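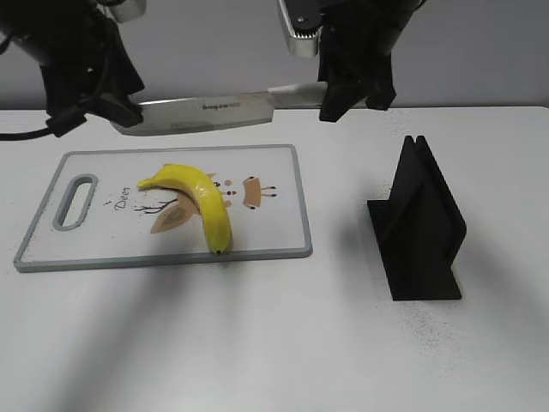 Cell technician, part time — Plelow workshop

Morau is hiring a technician to look after its two-gripper knife cell. You will reset the table between runs, keep the grippers in order and write up faults. The post is 13 hours a week and starts in June.

What the work involves

Set the cutting board and banana at the left of the table and the knife stand at the right.

Check the view from each wrist camera. Both finger tips should show, with open table between them.
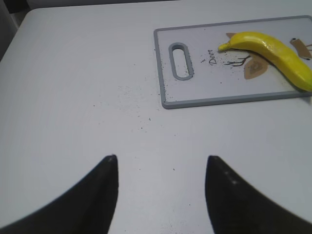 Clean the table. Black specks collect on the board and around it, and small pale specks can show on the fingers too. Wipe the fingers with a dry cloth, never a wet one.

Put the knife back in its stand with the handle toward the right. The slot is narrow, so go slowly

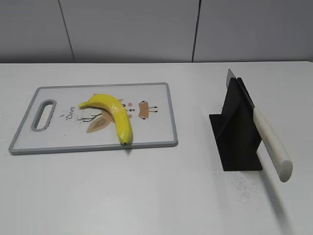 and wear the cut gloves. Power to both arms must be off first — no exceptions.

Look over the gripper cables every 7 days and log any wear.

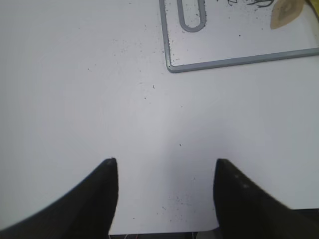

Wrist camera view, fingers open, table due for cleaning.

You should be able to use hand tools and follow a written checklist. Experience with robot arms helps but we will train you.

To apply, send a resume and 2 references to Lanying Bai at Morau by June 4, 2025. Questions about hours go to Dineo Sibiya.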